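Looking after knitwear through the winter

I do love getting the jumpers out in November, but ribbed knits need a bit of kindness or they end up down by your knees! Cool water, a small squirt of wool wash, and no wringing, however tempting it is.
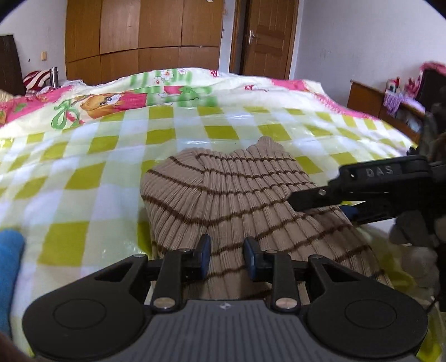
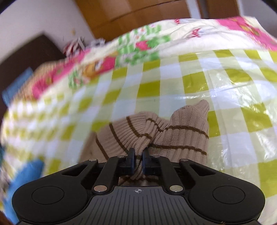 My friend Hinata rolls hers in an old bath towel and kneels on it - very satisfying - then dries it flat, well away from the radiator. Fold it for the drawer, please, as hangers leave those funny little shoulder bumps.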